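Settling after Relocation: Household Moves from Hiranbridge to Blackwood

Student project report, Human Geography option, second year

1. Background

The project looked at people who had moved a long distance to take up work in Blackwood, and at how long it took them to regard the new town as the place where they lived. Most published work on emigration deals with income and housing tenure. Fewer studies deal with the ordinary tasks of the first months, such as registering with a surgery or finding out which day the bins are emptied.

Hiranbridge was chosen as the place of origin. The Bulberg plant recruited there over several years, and this gave a group of movers with the same starting point, the same employer and a similar length of stay.

2. Method

A questionnaire was sent to 500 addresses on the Bulberg relocation list. It had 13 questions, of which the last was open. Replies were accepted until the end of August. Six households were then interviewed at home, each for an hour or less, in the early evening.

Respondents were asked to give the month in which they first did each of a set of tasks without help. They were also asked what they had brought with them, what they had bought on arrival, and what they had left with relatives. The word "home" was kept out of the questions until the final page, as the pilot showed that it led people towards longer and more sentimental answers.

Distances were taken by road. The route used by most households, through Skendanano and then along the coast, is some 600 miles. Two of the interviewed households had made the journey in stages, with one adult going ahead to find a flat. Their replies were dated from the arrival of the last member.

3. Results

Official tasks were completed early. Bank, surgery and school registration were nearly always finished in the first two months, and the Bulberg welcome office dealt with much of the paperwork. Social tasks took longer and varied more. Knowing a neighbour by name was the slowest item for households in flats and one of the quickest for those in terraced houses.

Language was a smaller difficulty than expected. Several replies mentioned local words for food and for parts of the house, but described them as a nuisance only in shops. Telephone calls were rated harder than conversation in person.

The answers on belongings were the least expected part of the results. Furniture was generally sold in Hiranbridge and replaced. Kitchen items and bedding were brought. Hand tools fell between the two groups: they are heavy for their size and cheap to replace, yet many households paid to move them.

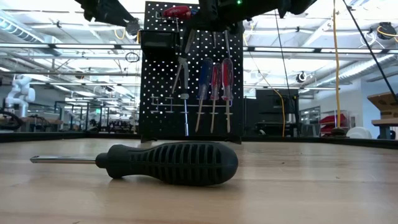
Fig. 1. Screwdriver on a wooden tabletop, with tools on a pegboard behind.

In the interviews, tools were linked with the first weekend in the new property, when beds and shelves had to be put together. Households that had left theirs behind borrowed from neighbours, and this was sometimes the first contact between them. The numbers are too small to say more.

4. Limitations

The list held only people who had moved with the firm. Those who gave up the post and returned to Hiranbridge were removed from it, so the replies lean towards households that stayed. Dates were given from memory - in some cases several years after the event - and should be read as approximate. The questionnaire was issued in English only.

5. Further work

A second round should include people who returned, if they can be reached through the Hiranbridge end. The question on neighbours needs to be split by type of housing. The route through Skendanano could also be mapped in more detail, as overnight stops were mentioned in the interviews but not recorded in a consistent way.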